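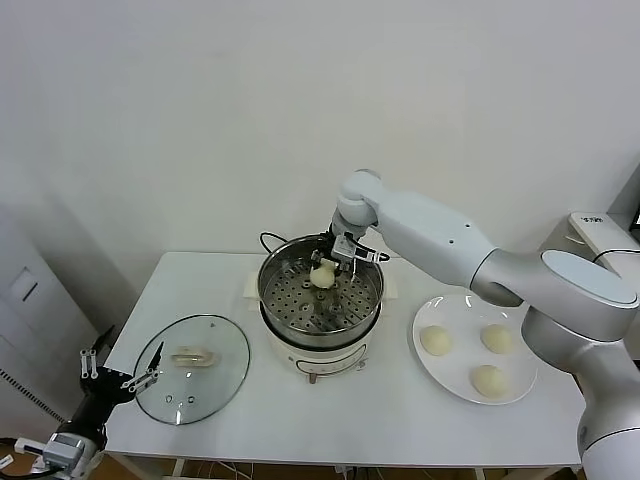
Steamed Buns in an Electric Steamer Pot: Tips for Loading, Steaming and Cleanup

By Gediminas Ozoliņš
Updated August 21, 2019

An electric steamer pot frees up the stove and can sit wherever there is an outlet and a clear stretch of table. These notes are for plain white buns without filling. Most of them work for filled buns too, but those need a longer time and more space on the tray.

Before you plug it in

Set the pot on a flat table with some open room above it. Steam goes straight up when the lid comes off, and a shelf or a wall cabinet overhead will swell and peel after a few months of that. Run the cord out the back and keep it away from the edge of the table.

Put the water in first, then the tray. The water should stay well below the tray, even when it boils hard. If it bubbles up through the holes, the bottoms of the buns turn to paste and there is no way to fix them. On my pot I measured this once with a ruler and scratched a small line on the inside at the right level. A strip of tape won't hold up.

In hard water areas, use filtered water if you have it. I lived in Hamley for several years and had to descale every couple of weeks. Here in Lultorel I do it in October and again in spring.

Keeping buns from sticking

A bare metal tray will grab soft dough. There are a few ways around it.

Parchment squares are the easiest. Cut them a little bigger than the bottom of the bun and set each bun on its own square when you shape it. The square then travels with the bun from the board to the tray to the plate, and your fingers never touch the dough.

A thin wipe of oil on the tray works for a small batch. Put it on with a folded paper towel while the tray is dry. Too much oil leaves yellow spots on the buns.

Damp cotton cloth is the old way and still a good one, but it covers the holes. Use a loose weave and wring it out hard.

Cabbage leaves are fine if you like the taste.

Loading and unloading the tray

Buns grow by nearly half in the steamer. Leave a finger's width or more between them, and the same between the buns and the side of the pot. Keep some of the holes clear so that steam can move. Two small batches come out better than one crowded one, and the second batch can finish rising while the first is cooking.

Handle risen buns from low down on the sides. The dome is the weakest part and shows every dent. If you use tongs, pick a pair with wide, flat ends and close them only until the bun lifts. Squeezing puts a waist in the bun that stays there.

When unloading, have the plate right next to the pot before you open it. Take the buns from the near side first so your wrist isn't over the steam. Set them down apart from each other on the plate. Warm buns that touch will stick, and the skin tears when you separate them. After a few minutes they can be pushed together.

A lightweight tray may slide when you reach in. Hold it steady with a fork handle if that happens.
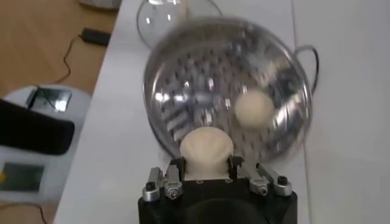
What to do with the lid

A glass lid lets you check on things without letting the heat out, at least until it fogs. It also drips. Water collects on the underside and falls on the buns, which leaves shiny, wrinkled spots. Wrapping the lid in a dish towel takes care of this on a stovetop steamer. On an electric pot, be careful to tie the corners of the towel up over the handle so no cloth hangs near the base, and leave the vent holes open.

Lift the lid with the far edge first, so the steam goes away from you. Hold it over the pot for a second and tip it so the water runs down the inside wall, not onto the buns. Then lay it flat on the table, well back from the edge. Don't set a hot glass lid on a wet counter or in the sink.

Once the buns are done, switch off the pot and wait before you open it. I wait seven minutes for small buns. If the lid comes off right away, they can drop and go wrinkled, and they don't come back up.

Getting the dough right

For a small batch I use 270 grams of all-purpose flour, half that weight in lukewarm water, a small spoon of instant yeast, a larger one of sugar and a pinch of salt. Add the water slowly and stop when there is no dry flour left in the bottom of the bowl. Different flours take different amounts.

A deep stainless steel bowl is the easiest thing to mix in. It doesn't hold smells and scraps of dough come off it with cold water. Start with a fork or a whisk and change to your hand once the dough comes together - a whisk clogs fast and the dough inside it is hard to get back out.

The dough doesn't have to be perfectly smooth when you first gather it into a ball. Cover the bowl with a plate and let it sit a while, then knead again. A few lumps on top will work themselves out in the second kneading.

Roll the dough out flat with a pin and fold it over several times before you shape it. This pushes out the big air bubbles that make pits in the skin. 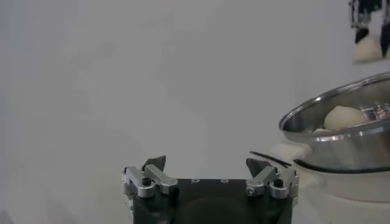
Cleaning up

Unplug the pot and let it cool. Lift out the tray and stand it in cold water. Hot water cooks leftover dough into the holes. A soft brush clears most of them, and a wooden toothpick gets the rest.

Pour out the old water every time, even if you plan to steam again the next day. Wipe the inside dry. The base should never go in the sink - a damp cloth is enough.

For scale, fill the bottom with equal parts white vinegar and water, warm it with the lid off, switch off and leave it for half an hour. Rinse twice.

Wash the bowl and the whisk in cold water too, and do it soon. Dried dough needs a long soak.

Storing leftovers

Let the buns cool all the way before they go in a bag. They keep two days in the refrigerator and a couple of months in the freezer. Freeze them on a plate first, then bag them. Steam them again straight from the freezer, without thawing, until they are soft in the middle. A microwave will do if you wrap each bun in a damp paper towel, but eat those right away, as they get tough when they cool.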